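Drollent Technical Institute
Robot Cells: Rules and Good Practice
Handout 8 — Working near a gripper with a wrist camera
Instructor: Hina Warraich

Read this before the August lab block and bring it with you. The first half is about people near the arm. The second half is about how to write up a grasp so that someone else can use your notes.

1. Which rules apply

Three layers of rules cover the lab. The first is the law and the published safety standards for industrial robots and for robots that share space with people. You don't need to memorize clause numbers for this course, but you do need to know that the standards look at the whole application: the arm, the gripper, the part being held and whatever stands nearby. An arm sold as "collaborative" can still be unsafe with a sharp part in its gripper.

The second layer is the manufacturer's manual. The third is our own lab rules, which are stricter than the other two in a few places. Where two layers disagree, follow the stricter one and tell me.

2. Before the arm moves

Write the risk assessment first. It names the task, the people who may be close by, the ways they could be hurt, and what you did about each one. "Be careful" is not a measure. A lower speed limit is a measure, and so is a guard.

Check the emergency stop by pressing it. Looking at it doesn't count. Reset it, then confirm that the arm stays still until you give a separate start command.

Agree on one operator. That person holds the enabling device and says "moving" out loud before every motion. Everyone else keeps hands off the fixtures and furniture inside the reach of the arm. If a hand has to go in, the arm is stopped first, and the operator waits for the word "clear."

3. Closing on an object

Most pinch injuries we plan for come from the last short stretch of travel, when the fingers are already on either side of the object. People relax at that point. Keep the approach slow and set the grip force to the lowest value that holds the part. The Niazi worksheet starts at 24 newtons and goes up to 52. Do not go past 52 without asking.
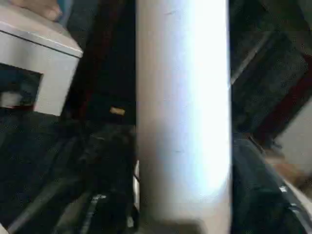 A wrist camera is useful for lining up, but it is not a safety device. It has a narrow view, it loses focus close to the object, and a large part can hide most of what is behind it. Never use the camera view to decide that the area is free of people. Walk over and look — or ask someone who is standing there.

Smooth, rounded parts need extra care. A small error in the approach angle puts the contact off center, and the part can turn or slide when it is lifted. Do the first lift low and hold it for a count of eight before you raise it any farther.

4. Writing it up

Each trial gets one line in the log. Give the object, the approach direction, the speed, the force and the result. Use these words for the result and no others: held, slipped, dropped, missed, stopped. Last year's Ondcombe set had 1000 trials, and a good part of it could not be used until someone had gone back and sorted out entries like "sort of OK."

Save the wrist images under the trial number. Do not crop or brighten them. If a person is in view, including just a hand, mark the trial so it can be checked before anything leaves the lab. Consent forms are in the Drestach folder.

Log the failures too. A stopped trial is a proper result and will not lower your grade.

5. For next time

Bring a finished risk assessment for your own grasp task, one page, signed by both partners. Read the gripper manual as far as the end of the maintenance section. We will go through two of the assessments in class, and I will pick them when I see them.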